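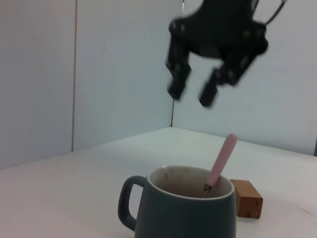

Mugs and Spoons, Entry 6: Stability, Staining and Rim Wear

May 24, 2021
Ritchie building, ground floor workshop, long white table

Purpose of this entry

This entry continues the assessment of everyday drinkware for the Plildale canteen order. Entries 1 to 5 covered weight, handle clearance and stacking. The present entry concerns the behavior of a mug with a spoon left standing in it, the condition of the inner glaze after repeated use, and the finish on the outside of the blue-gray sample. The order is for 700 mugs and the same number of spoons, and a recommendation is due before the Trander catalog prices expire.

Samples

The blue-gray mug with the cream rim is recorded as sample C. It has a matte exterior and widens toward the base. The handle is a plain loop in the same color as the body. The spoon is the one with the pale pink handle, recorded as spoon 2. A small wooden block from the offcuts drawer was kept on the table during the session as a fixed height reference for the spoon readings.

Samples A and B are the white straight-sided mug and the brown glazed one. Both were assessed in the previous entry and were used again for comparison. Sample D has not been received.

Spoon at rest

The spoon was placed in sample C and allowed to settle without guidance. It comes to rest on a diagonal, with the handle against the rim on the side away from the loop. The pink part stands well above the rim. The metal enters the mug just inside the mouth.

This is a favorable position for a right-handed user who lifts the mug with the left hand, and a less favorable one for a user who does everything with the right. Staff should be consulted on this before it is given any weight in the recommendation. In sample A the same spoon tends to slide along the rim until it meets the handle. In sample C it generally remained where it was placed. The difference is attributed to the inner curve at the foot, although the curve has not been measured and the attribution should be treated as provisional.

Tipping

Each mug was placed on the tilt board, empty, with spoon 2 inside. The board was raised in small steps until the mug moved.

Sample A slid before it tipped.
Sample B tipped toward the spoon side.
Sample C slid, and at a steeper setting than sample A.

The procedure was then repeated with 100 ml of water in each mug. All three were steadier, and the order did not change. Sample C is accordingly the most stable of the three samples in hand. The wide base is the probable cause. It also means that sample C occupies more of a tray than sample A, and the tray count in Entry 3 must be redone with this in mind before the figure is passed to Motent.

Interior condition

The inside of sample C is a light beige-white. There are faint speckles and stains near the back wall. It has not been established which of these are in the glaze and which are deposits from use, and the two must be separated before a judgment is made. The following procedure is to be applied.

1. Wash by hand with ordinary dish soap and a soft cloth. Dry fully.
2. Mark the position of each visible spot on the outline sheet.
3. Soak overnight in warm water with baking soda.
4. Wash again, dry, and compare with the sheet.
5. Spots that have not changed are to be entered as glaze. Spots that have become lighter are to be entered as deposit.

No abrasive pad is to be used at any step. Sample B was scrubbed in an earlier session and the results for that mug had to be set aside.

A note on color. Light interiors were requested by the canteen on the ground that staff can see at once whether a mug is clean. The same quality makes a speckled glaze difficult to defend, as a natural fleck may be taken for dirt and the mug sent back to the wash. If the spots in sample C prove to belong to the glaze, the supplier should be asked whether the same shape is available with a plain interior.

Exterior and rim

The matte finish on sample C is pleasant to hold and does not show fingerprints under the table lamps. Matte surfaces on earlier orders picked up gray marks from metal spoons and from the wire racks in the dishwasher - the green mugs bought in November are the case in point. A rub test with spoon 2 is therefore required on the outside as well as on the rim.

The rim is to be given particular attention. It is cream-white against the blue-gray body, and any chip will be noticed sooner there than on a mug of one color. The spoon will also strike it many times each day. For this reason the planned cycle count for the rim test has been set at 637, matching the test already completed on sample A, so that the two results can be placed side by side.

Spoon 2

The pink handle has a rounded end, which is comfortable in the hand and did not catch on the cloth. The section where the handle meets the metal remains a point of concern. Water may collect at joints of this kind, and the spoon should be stood upright in the drying rack after each wash and inspected at the joint under the magnifier. The metal is silvery with a slight golden tone under the present lighting. It should be viewed again by daylight before the color is written into the specification.

Handle length is acceptable. The spoon can be taken hold of without the fingers touching the inside of the mug, which was one of the conditions set by the canteen.

Outstanding items

Overnight soak of sample C, with outline sheet.
Rub test, exterior and rim.
Tray count, revised for the wider base.
Daylight check of spoon 2.
Written inquiry to Trander regarding a plain interior and the delivery of sample D.
Return the tilt board to shelf 17 after the second round. It was left under the sink last time and the lower edge has swollen - the board should be planed or replaced.

Readings for both rounds are entered on the loose sheet at the back of this notebook. The next entry will begin with the soak results.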